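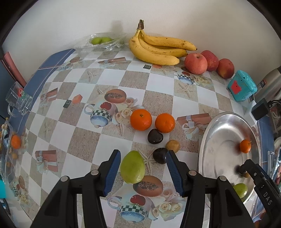 The plum was the problem. I'd gotten the oranges down to maybe four seconds apiece, squeeze, lift, over to the tray, let go, and I was feeling pretty good about myself, and then I went for the plum and it shot out from between the fingers and rolled under the stove, where it stayed until April.

I should back up. I write reviews for Wundel, the shopping site, the one with the yellow banner, and they pay me 70 dollars a review plus I keep the thing if the company doesn't want it back. I've kept a lot of things. I have a heated butter dish. I have a pillow that talks. So when they asked if I wanted the Plornetti home training kit I said sure before I'd read past the word "kitchen," because I thought it was going to be an air fryer.

It came in a box I could've slept in. Inside were two grippers you hold in your hands, black, with skinny jointed arms and blue ribbed pads on the fingers, plus a lot of cable and a booklet that called me Trainer. The deal is, you do the job with the grippers, over and over, and the company takes all that and turns it into what they call a skill, and then they mail you Filip. Filip is the arm. Filip clamps to the counter and does the job from then on, or that's the offer, for 90 dollars a month. My skill was Put Away Fruit. You could pick Put Away Fruit or Fold Napkins, and I don't own napkins.

So I bought fruit! I went to the big market over in Terko and got bananas and oranges and plums and those little peaches and some green things I still can't name, and I dumped it all out on my mother's tablecloth. My mother's tablecloth has papayas printed on it. Also roses, starfish, gift boxes, and little checkered teacups, and I don't know what was going on in the life of the person who designed it, but she loved it and I've never put it away. The booklet said to use "a typical home surface." Well, that's the one I've got.

The first night I did it standing up and my shoulders gave out. The second night I figured out you could sit for the oranges but you had to stand for the bananas. You start talking to yourself. I said "up we go" to every single orange. I apologized to a peach. My sister called in the middle of it and I answered on speaker with my elbow, and she said what's that clicking, and I said I'm teaching a robot to put away fruit, and there was this long pause and she said, "Mom always did it with one hand and the phone in the other."

And she did, too. She'd come in from the store and never look at the counter at all. Oranges in the steel tray, bananas back against the wall by themselves so they wouldn't bruise the rest, and anything soft went on top. I'd forgotten the bananas part. I'd been dragging them all over the table for two nights like an idiot. After my sister hung up I put them against the wall and left them there, and I did everything else around them.

The booklet wanted 358 good tries. I don't know why 358. I emailed and got a very friendly answer that didn't have a number in it. By the end of the week the plums looked like they'd been in a fight and I'd gone back to Terko twice, and the lady at the register had started asking if I had kids. I told her it was for work. She gave me an extra orange.

Anyway, I finished, packed the grippers up, and sent them off, and Filip showed up a while later in a much smaller box. He (the booklet says "it," I tried) took me one whole evening to clamp down, because the counter has a lip. I'll put that in the review, if you have a lip on your counter, call them first. I spread out the tablecloth on the part he could reach. I put out oranges, a couple of plums, one green thing. I pushed the button and stood way back by the refrigerator.

He went for an orange first. Slow. Slower than me, and I'm not fast. He sort of hung over it, then dipped, then hung again, and I knew that move right away because it's what I do when I'm not wearing my glasses. He got it into the tray and opened up and gave this tiny lift at the end, a little flick, and that's me also, that's the "up we go" without the words. I laughed out loud. I was alone in my kitchen at ten at night laughing at an arm.

Then he did the plum and he didn't drop it. I was honestly a little insulted.

Then I got the bananas out and set them right in the middle of everything, just to see. He stopped. He went out over the bunch and waited there with his fingers open for so long that I thought he'd quit, and I started looking for the number for customer service. And then he pinched the stem and dragged the whole bunch back, not gracefully, he knocked the green thing on the floor, and he left them up against the wall and went back for the last orange.

I hadn't shown him that. I mean, I must have, one time, the night my sister called, before I picked up where I was. One time out of 358.

I owed Wundel five paragraphs the next morning and I had the star part to fill in. Setup, two stars, on account of the lip. Noise, 5, he barely hums. Speed, three and I was being nice. Under Value for Money it asks would you pay full price for this product, yes or no, and I sat there with my coffee and the free month running and I went and looked at the bananas again.

Then I texted my sister and asked her what Mom used to do with napkins.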